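Stotden student robotics club, end of year talk. Notes, mostly to stop me rambling.

Slide 1. Title. Wait for the door to stop banging. Say the project name once, slowly: Trinura. Yes, it sounds like a cough drop. It won the vote anyway.

Slide 2. The assignment. Pick a household chore and teach the humanoid to do it. The other team, Kakard, picked folding towels. We picked slippers because we thought slippers would be easy. Pause for the people who have worked with hands.

Slide 3. What went into it. 863 recorded tries by May, of which we kept 700. The rest are mostly us talking over each other and one long stretch of carpet. Don't play the carpet one unless we're ahead of time.

Slide 4. Why slides are hard. They have no back, they're soft, and they come in pairs, so every mistake is available twice. Our first plan pinched the side. Second plan pinched the other side. Third plan was to put the hand in the toe opening, where a foot goes. It took us until the third plan to think of feet.

Slide 5. The robot's own view. 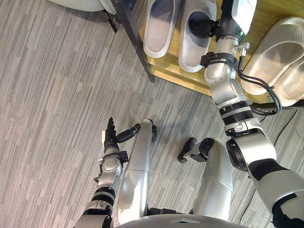

Does the left hand ever get a job, or is it only there to wave? That came from Lâm, the lab down the hall, after our practice run, and it's fair. Answer: all our training so far is right hand only. The left one holds still, which was its own two weeks of work – say this with dignity.

Point at the grey slipper with the hand in it, then at the pair farther right. Same rack, same color family, and the software has opinions about which is which.

Slide 6. What we'd change. Label the data the same day. Stop buying everything in grey. Budget was 1000 dollars and over 700 of it went on cables, so maybe ask about cables first.

Slide 7. Next year. Two hands, then matching pairs. Somebody will ask about laces. Say no.

Questions. If there aren't any, play the carpet one.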